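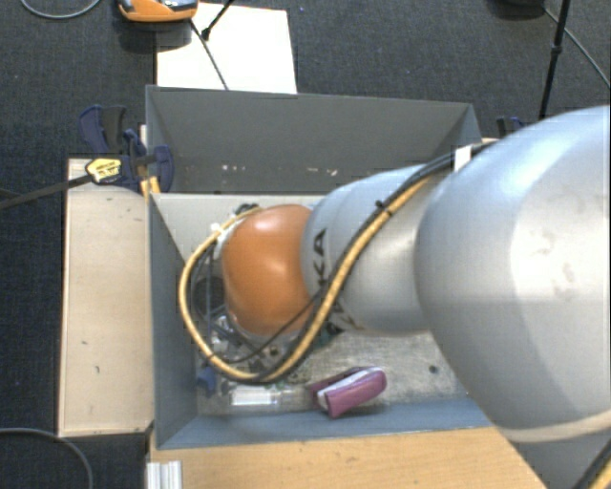

When does a player card transfer become final on the Drustent ledger? After the third confirmation, and from that point the card can't be pulled back by the seller or by the league.

I'm putting that first as it has come up in several threads this month, and the wiki page still gives the old rule. Prasanna, can you change the page? I don't have edit rights on it.

On to Lenni's message.

On 2024-08-05, Lenni Lappalainen wrote:
> We have two managers in the Radero league who both had the same
> goalkeeper card in their lineups when round 3 locked. One bought it from
> the other shortly before kickoff. The scoring job gave points to
> both. I read the lineup code and I can't see where it checks ownership
> after the lineup has been saved. Is it meant to? Also, the entry fee for
> that round was 47 tokens and one of them wants it back.
>
> Lenni

It is meant to, but the check is in the wrong place. The lineup service asks the ledger who owns each card when the manager presses save. It stores the answer with the lineup and does not ask again. If the card is sold between save and lock, the stored answer is stale, and the scoring job trusts it. The buyer then saves a lineup with the same card, gets a correct answer, and both lineups pass.

Minttu Ahonen reported something close to this in the Jarman test league, but there the seller's lineup was rejected, so we closed it as a display fault. I went back over that report. The seller there had edited the lineup after the sale, which forced a new check. Same bug, different path through it.

What I propose:

1. At lock, the lineup service takes the ledger height and writes it to the round record.
2. The scoring job reads ownership at that height for every card and ignores the stored answer.
3. A transfer without three confirmations at that height counts as not having happened. The seller keeps the card for the round and the buyer's slot scores zero.

Item 3 will be argued over. A buyer who pays just before kickoff will see the card in his wallet and get nothing for it that round. The other choice is to block transfers for a fixed time before lock. Tiina Halonen asked for that last season, but it stops trading in every league that shares the ledger, and Radero and Jarman don't lock at the same time. I would go with item 3 and a warning on the transfer screen.

Cost: a full Radero round reads 67 lineups. Reading ownership again at a fixed height is cheap if the calls are batched, and the scoring job already has a batch client for match events. The client needs one new method — the height argument is missing from the current one.

On the fee: I wouldn't refund it. The buyer's lineup was valid under the rules as published, and so was the seller's. If the round is scored again, both stay in and the goalkeeper's points go to whoever owned the card at lock. Lenni, please send me the transfer ID so I can see which side of lock it falls on. The wallet page shows local time and I don't trust it for this.

Zellton runs its own copy of the scoring job and will need the same patch. I'll write to them once we have a branch. I'd like it merged before the September rounds open, with the old check left in place on save, as it still catches plain mistakes.

Objections to item 3 on the list, please, and not in private mail.

Nneka Afolabi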